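An afternoon at the Skukel records hall
11 April 2020

I had been meaning to write this up since last August, when the county records hall at Skukel opened its doors to the public for the day, and now that we are all stuck at home I have run out of excuses. It was a lovely visit, a bit warm in the upstairs rooms, and I came away knowing a good deal more about how police and court papers are kept, and how an ordinary person goes about asking to see them.

You go in by the old side entrance on Kesier Street (the front steps were being mended) and sign your name in a big ledger. The building dates from 1920 and was put up as a courthouse, so the public reading room is really the old courtroom with the benches taken out. They have kept the clock and the panelling, and I was very glad to see both.
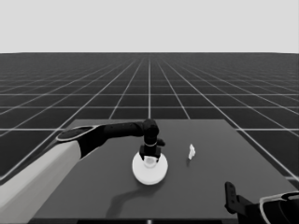 Picture credit: Mousavi Pictures

Our guide took us first to the intake desk, where boxes arrive from the police stations once a case is closed. Each box gets a slip with the case number, the station and the date it may be opened, and then it waits its turn. Witness statements, patrol notebooks, telephone logs, they all come in together and have to be sorted by hand, and I must say I hadn't thought how much paper one burglary can make! She told us of a single warehouse fire at Grireck that filled 366 folders, most of them statements from people who had only seen the smoke.

After that we went down to the stacks, where it was blessedly cool. The oldest charge books are kept at the far end, tied with cotton tape, and we were allowed to look at one opened on a cushion. Somebody had been fined for driving sheep through the market without a light. I could have stayed with that book all afternoon.

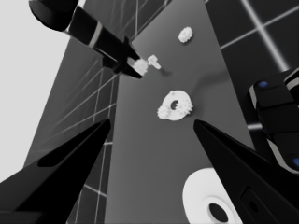

Mousavi, who was standing beside me, wanted to know why the names of witnesses were blacked out in files where the trial had been held in open court, and said it seemed a strange sort of privacy when the newspapers had printed them all at the time.

I thought that was a fair point, and the guide did too. She explained that the rules look at each paper separately, so a name read aloud in court may still be covered up in a notebook. If you disagree, you can ask for the decision to be looked at again, and there is a form for it on the counter by the door.

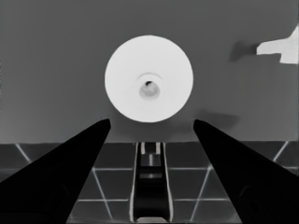 White disc against a grey wall.

Upstairs we had the talk on making a request, which I had expected to be dry and wasn't at all. The trick is to be narrow. Ask for "everything on the Grireck fire" and you will wait months, but ask for the fire officer's report and the first day's call log and you may have them in 6 weeks. Copies are free up to 100 pages, after which there's a small charge for each sheet, and you can always come in and read without copying anything.
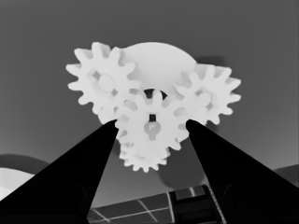
There was tea afterwards in what used to be the jury room, with a very good seed cake, and a table of leaflets I have since read from cover to cover. I put in a request of my own before leaving, for the inquest papers on the old Kesier bridge collapse, and the reply came just before Christmas with most of it readable.

The hall is closed for the present, of course, but letters are still being answered. If they hold another open day, do wear comfortable shoes, as the stacks go on a good deal further than you'd think and the only chairs are upstairs.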